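Edet Open Day Recordings: README

Version 3 of this file. Versions 1 and 2 were shorter and more cheerful.

What this is

A folder of recordings made in March at the Fostville open day, where we ran our arm (we call it Edet, and so does the sticker on its cabinet) in front of the public from ten in the morning until four in the afternoon. The job was tray handling: reach over a shelf, put the hand on a black plastic tray, get a grip, move the tray, put it back. There are 321 episodes. An episode is one attempt, from the operator pressing the pedal to the operator letting go of it, whether or not anything useful took place in between.

The folder was put together so that people at Miltico who couldn't come could see what the visitors saw. It then got passed around, people began training things on it, and questions arrived. This file is an attempt to answer them once.

Who did what

Sillex ran the hall and the booking system. Miltico supplied the operators and the trays. We brought the arm and hand, the recording software and the extension leads, of which there were not enough.

What visitors were told

The board at the stand said "Watch a robot tidy a shelf". This was printed before anyone had asked us. Edet does not tidy. It can take hold of a tray it knows about, in a place it half expects, and put it somewhere close to where it was told. Most visitors were very kind about the difference. One child asked if it could do his bedroom and was told to come back in a few years, which his mother wrote down.

We gave a short talk at the top of each hour and then ran attempts until people drifted off to the sandwiches. The talk is not in the recordings. Some of the audio picked it up anyway, and we stripped the audio out of the whole set for that reason and because of the raffle.

The task, in more detail

Each attempt has four stages, and the labels follow them:

reach: the hand leaves its rest position and travels to the shelf
settle: the hand comes down palm first on the tray
grip: fingers and thumb close on the rim or in a cutout
move: the tray is slid or lifted to the target

Settle is the stage we care about most and the one the public found least exciting. The hand has to come down flat enough to feel where the tray is without shoving it off to the back. The tray is smooth, the shelf is glossy, and the two have no great wish to stay together. A good settle looks like nothing at all. A bad one looks like someone trying to stop a newspaper blowing away.

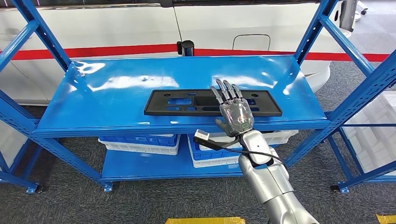 Settle stage, head camera: palm down, thumb on the near side of the tray.

The shelf is painted steel with a shine you could comb your hair in. Under the hall lights it throws long white reflections, and those reflections shift whenever the head camera does. If your model finds tray edges by looking for bright lines, it will find a great many of them. We had a mat for the shelf. The mat was in Fostville too, in a different building.

The trays have rounded openings of several sizes, plus small round holes near the corners. The openings make handy places to hook a finger, and also handy places to lose one. Where a finger went into a cutout by accident and the operator kept going, the episode is tagged snag. Where the operator gave up, it is tagged snag and stop. Where the operator said it was on purpose, it is tagged snag.

How the arm was driven

All attempts were driven by a person wearing a glove and watching the head camera view on a screen. There was no autonomous mode running at any time during the day, in spite of what the board implied. Operators swapped when they got tired or when there was a queue for the good chair. We did not record who was driving which attempt, and we would not tell you if we had. You can see the changes of style if you look for them: some people pat the tray first, some come in slowly from the side, and there is a stretch in the early afternoon where every move is done as if the tray were full of soup.

Hand signals are logged as commanded position and measured position for each finger joint. They don't always agree. The little finger in particular had its own views after lunch, so treat its measured values with care in the second half of the set.

What is in the folder

episodes: one subfolder per attempt, numbered in the order they were run
head: colour video from the head camera
arm: joint positions, commanded and measured
hand: the same for the fingers and thumb
labels: stage start and end times, tags, and a free text note
notes: the operators' paper log, typed up, spelling kept

Times are in milliseconds from the start of the attempt. Divide by 1000 for seconds. We mention it as one early user did not, and wrote to us in some alarm about an arm that took most of an hour to reach a shelf.

Video and joint data share a clock. The label times were set by hand afterwards by people pausing the video, so they are as good as people pausing a video. For stage changes this is fine. For anything finer, work from the joint data and make your own.

Free text notes can be up to 2000 characters. Most say "ok".

Known faults

The head camera was nudged by a visitor with a rucksack late in the morning. Attempts after that have the tag cam2 and need the second calibration file. The first calibration file is kept for the earlier attempts. Please do not average them. Someone did.

A few attempts begin with the hand already resting on the tray, the pedal having been pressed late. These have no reach stage. They are tagged late and left in, and are quite useful if you only care about settle and grip.

Reset between attempts was done by hand, by whoever was nearest. The tray was meant to go back to the middle of the shelf. Look at the start positions and you will get a fair idea of what people think the middle of a shelf is.

Success is marked yes, no or arguable. Arguable means the tray got to the target but nobody at the stand wanted to take credit for how.

What it may be good for

Learning what contact looks like on a slippery flat object with holes in it. Working out stage changes from joint data. Testing whether your vision model is upset by reflections on blue paint. Showing new operators what the job is like when there's an audience, as practice in a quiet lab does not prepare you for being clapped at.

What it is bad for

Anything to do with variety. There was one hall, one kind of tray, one arm and one day. A model trained only on this set will be very sure of itself in front of a blue shelf in Fostville and of little help elsewhere.

It is no good for measuring speed either. Operators slowed down when people were watching closely and sped up when they wanted a cup of tea. We tried plotting attempt length against time of day and the result is mostly a picture of the tea break.

Please don't use the success rate as a claim about the hand. It measures a hand, an operator, a shelf and a crowd, and we have no way of pulling those apart.

Privacy

Visitors stood to the side of the stand behind a rope. The rope did well on the whole. Any attempt in which a visitor's face came into the head camera view was removed before the numbering was done, so there are no gaps to puzzle over. If you find one we missed, send us the episode number and we will take it out and put up a new version.

Use and sharing

Free for research and teaching. If you want to use it in something you sell, write to us first. If you publish, name the set as "Edet Open Day Recordings" and give the version number, as the stage labels changed between versions 2 and 3 and results from one won't match the other. In version 2, settle and grip were a single stage called "touch", which seemed sensible until we tried to use it.

Changes

Version 3: settle and grip split. Late tag added. Second calibration file added, with apologies to those who had been getting by without it.
Version 2: audio removed. Typed log added.
Version 1: first upload. Had the joint columns in the wrong order. If you still have a copy, delete it.

Next time

Sillex has asked if we would like to come back. We said yes, subject to the wording of the board.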